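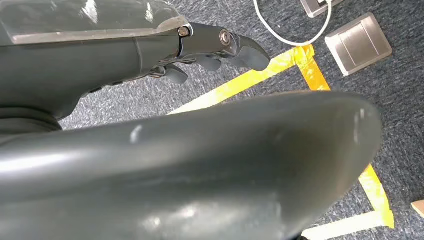 Members' News > Around the Building > November
Filed under: Neighbors & Noise
2 min read

The piano in the Grimshaw Street lobby has been tuned, and we have the bill to prove it. Murray Cartwright, who lobbied for this since April, reports that middle C is now middle C. It used to be something closer to a doorbell.

The tuner spent most of a morning inside the thing and came out with a hairpin, a bus transfer and 2 pencils. Owners may apply to Lorraine at the desk. She would also like to hear from whoever has been keeping sheet music in the bench, as it's all for the clarinet.

Total cost was $324, against the $121 we had set aside. The difference came out of the holiday lights money, so expect a tasteful December. Merle Ellery has offered us his own lights, which blink, and we are thinking it over.

Now the matter of hours. Playing is fine from ten in the morning until eight at night. Carleen Faulkner lives directly above and has been very patient about "Für Elise," or the first nine notes of it, which is as far as most people get. If you know the rest, please come down and play it for her. She has wondered for years how it ends.

Kiri Paewai will lead carols on November 24, 2018, at four o'clock. Yes, that's early. She's away all of December and it was this or a recording. Song sheets provided, cider too, and please keep the cups off the lid. There are already rings on it from the last party, and one of them is a dinner plate.

Lobby chairs go back where you found them.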